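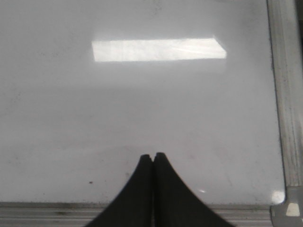

Board 4, lying flat, overhead light on. Haze at lower left and lower middle.

February, notebook entry, whiteboard refurbishment

Picked up from Murali's notes. Question is still whether the old boards can go back on the wall in the Stumcombe room or whether we pay for new faces.

Board 4 has the least ghosting of the set. At normal viewing distance it reads as clean. Residue only shows at a low angle or near the light reflection, where there are wipe marks in the glare. I can't tell by eye if the haze is old ink, cleaner film or fine abrasion. Those need different treatment, so sorting that out comes first.

Method, same as for boards 1 to 3:

Dry wipe with a clean microfiber cloth, one direction, no pressure.
Damp wipe, plain water, second cloth. Dry at once.
Isopropyl on a third cloth, lower left only. Wait until the smell is gone before judging.
Mark a test square with black, blue, red and green. Leave 300 s. Erase with the felt block, four strokes.
Look at it from the side with the ceiling light on. Write down what is left before touching it again.

Board 3 for comparison: film came off with isopropyl, black erased fully, red left a faint edge. Board 2 is worn through the gloss in the middle and red would not come off with anything short of solvent. I would not rehang board 2.

Flamar cleaner: stopped using it. It gives a good shine but the next marker line beads up and skips. Took two water rinses on board 1 to get a normal line back. The bottle is on the top shelf with tape over the trigger – please leave it there.

Astance quoted 617 for a replacement face, cut to size, and 219 for the stick-on film. Film is cheaper but I don't trust it over the old screw holes, and any grit under it will show as a bump. If 1, 3 and 4 pass we only need one face.

Lighting: the reflection off the ceiling fixture is a nuisance on a glossy face. With the board flat it is useful for finding streaks. On the wall it will depend on the tilt. Murali Shetty suggests a spacer behind the top rail to tip the face down slightly. Worth trying with scrap before drilling. Measure from the back row, seated.

Cloths: keep the isopropyl ones separate. Somebody put one back in the general pile and it left blue streaks on board 1, which cost me a repeat of the whole wipe sequence.

To do:
Isopropyl patch on 4, then marker test.
Repeat red on 3 with a fresh marker. The old one was nearly dry and may have skewed the result.
Ask Astance if the 617 includes the edge trim.
Find the missing corner cap for board 1 – last seen in the drawer with the magnets.

Results for 4 go on the next page, same table as 3.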